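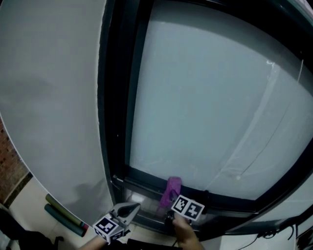

Care guides > Windows > Celtum frosted units > Cleaning the frame and track

Last updated: 28/09/2026
Reading time: 2 min

4. Cleaning the lower track

Dust and grit settle in the lower track and slow the window down. Clean the track when residue starts to show in the channel, and in any case once every February, before the Vekham seal is checked (section 6).

You need a soft cloth, a second dry cloth, a small brush, and a bowl of lukewarm water with a little dish soap.

1. Close the window and turn the latch to the locked position.

2. Brush loose dust out of the channel. Work from the corners toward the middle and lift it out with the brush.

3. Dampen the cloth and wring it out well. Fold it once.

4. Press the folded edge into the corner where the glass meets the frame. Draw it along the track in one direction. Refold to a clean side for each pass.

5. Wipe around the base of the latch. Do not spray anything into it.

6. Repeat from the other corner.

7. Dry the track with the second cloth. Leave the window locked for 2 hours if you used soap.

NOTE: Residue that stays after two passes is usually mineral. Use Bezerra track cleaner, diluted as shown on the bottle, and rinse.

CAUTION: Do not use a metal scraper on the dark finish. Scratches are not covered by the Clidovmont warranty.

5. Cleaning the frosted glass

Wipe the pane from top to bottom with a damp cloth. For small spots, hold the wet cloth on the spot for a minute, then rub lightly. Abrasive pads finer than 3000 grit may be used on the smooth side only.

If a line or mark does not wipe off, stop and check both sides of the pane. Report glass faults within 14 days of installation.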